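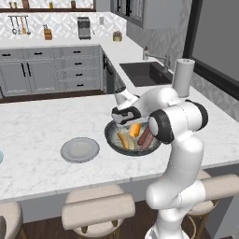

Simulated kitchen: Skidwood test layout, rendered in So

How to budget for a kitchen robot arm before you fall in love with one

I spent most of a winter pricing up a robot arm for our shared test kitchen in Skusham, and I made a right mess of the first attempt. I had a lovely spreadsheet with one big number at the top (the arm) and a few small ones underneath that I'd more or less made up. The small ones grew. By April they'd eaten the whole pot and I had to go back and ask for more money, which was a deeply uncomfortable morning.

So this is how I'd do it now. It's aimed at anyone planning a single arm for a kitchen, a teaching space or a small lab, where the job is moving food and dishes about and you haven't got an engineering department down the corridor.

Step 1: Write down one job

Before you look at a single catalogue, write one sentence saying what the arm is going to do. Ours was "move cooked food from a frying pan to a plate". My first version said "help with cooking", and every supplier I rang could sell me something for that!

Then list the actual things it has to handle. A frying pan, a plate and a couple of sausages, say, is already a mixed bag. Sausages are round and roll away from you. A plate is wide, flat and low to the worktop, so gripping it by the rim is a different problem altogether. If the pan itself has to be lifted as well, put that on a separate line, as it may well be the heaviest thing on the list and it will push you up a size.

Go and weigh everything on your list with the food in it. I used ordinary kitchen scales. When you compare those weights with the spec sheet, remember that the quoted payload nearly always has to cover the gripper too.

Step 2: Measure the worktop from where the arm will stand

I measured our worktop from the edge and felt very pleased with myself. What I needed was the distance from the middle of the arm's base, wherever that ends up, to the furthest spot it has to work at.

Look at the layout at the top of the page. The arm comes up on the seating side of the island and reaches over the marble top to the pan, with the plate further along to the left. That leaves the back run of cupboards and the sink alone, but it does put the arm right beside the bar stools. If you copied that in real life you'd be losing at least one seat, and you'd need to think hard about who sits in the others while it's moving.

For our place, the far side of the plate came out at 55 cm from the base. The smaller Fillar arm I was looking at reaches 64 cm, and on paper that's plenty. In practice an arm at full stretch is slower and clumsier, and it can't always tip the gripper to the angle you want. I'd call that a snug fit. It was good enough for us, but if we'd wanted to get to the sink as well we'd have needed the next model up.

Measure upwards too. Shelves, wall cupboards, a tall tap, the kitchen roll — elbows find all of them.

Step 3: Try it on a screen first

This is the cheapest step and I skipped it the first time round. We use a program called So, which lets you build a rough copy of your room, drop in an arm and see whether it can get to things. Other programs do the same job, and some are free for small teams. Ask what's included before you pay for anything.

You don't need a beautiful model. Ours started as grey boxes. Get the worktop height right, put the plate and pan where they'd really go, and put in anything that sticks up. Then move the base about and try again. I shifted ours along by a hand's width and a reach that had been awkward became easy, and all it cost was a pot of tea.

What a simulation won't tell you much about is grease, steam, or how a hot sausage behaves when you squeeze it. Keep some money back for finding that out with real food.

Step 4: Split the budget into five lines

Once I had a job and a set of measurements, I threw out the old spreadsheet and started again with these:

The arm and its controller. Check they're priced together. One quote I had left the controller for page three.

The gripper. Budget for the main one plus a spare set of fingertips or pads. If it's going near food, ask what the pads are made of, whether they come off for washing and what a replacement pair costs. I'd also ask for a loan gripper to try for a week before you commit.

The mounting. This is the one that got me. The base unit we wanted from Skidwood weighs 35 kg before you bolt anything to it, so there was a bit of strengthening to pay for, as well as delivery to the right floor. A lot of couriers stop at the front door. Never assume you can fix an arm to a stone worktop, and get somebody who fits worktops to look at it before you drill.

Safety and electrics. A proper risk assessment, an emergency stop you can reach from wherever you're standing, and possibly a new socket. Even arms sold for working near people need assessing for your own job, with your own tools on the end. A hot pan changes things a lot.

Everything after day one. Training, software renewals, covers, cleaning, repairs, and somebody's hours.

Our "everything after" line came to more than £1,000 for the first year, and the original spreadsheet had nothing there at all. Yours will be different, but please don't leave it blank.

Step 5: Ask every supplier the same questions

I kept mine in a note on my phone and read them out, feeling slightly daft:

Does the price include the controller, cables and emergency stop?
Is delivery to the room, or to the door?
What is the payload with your gripper fitted?
Can it be used near heat and steam, and will you put that in writing?
What stops working if I don't renew the software?
How long is a repair likely to take, and is there a loan arm in the meantime?
Can you send me a model of it for my simulator?

The last one is very handy. Fillar sent theirs over the same afternoon. Another firm wanted a signed order first, and I crossed them off.

Step 6: Decide what you'll put off

You will go over. Everybody I've compared notes with did. Sort your list into things you need to switch the arm on safely and things that can wait for next year's money.

We put off the second gripper, a camera upgrade and a rather smart set of washable sleeves. We did not put off the emergency stop, the mounting work or the training. I wobbled on the training, then watched myself try to teach the arm a simple lift by guesswork for a whole afternoon and booked it that evening.

If you're renting your space, or you're still unsure about the job, get a price for hiring as well. A few months' hire on a mobile base costs more per week than owning one, but you can hand it back, and you'll learn a great deal about where it ought to stand. Ask whether any of the hire fee comes off the price if you buy. Ours would have knocked off half, and I only found out by ringing up about something else.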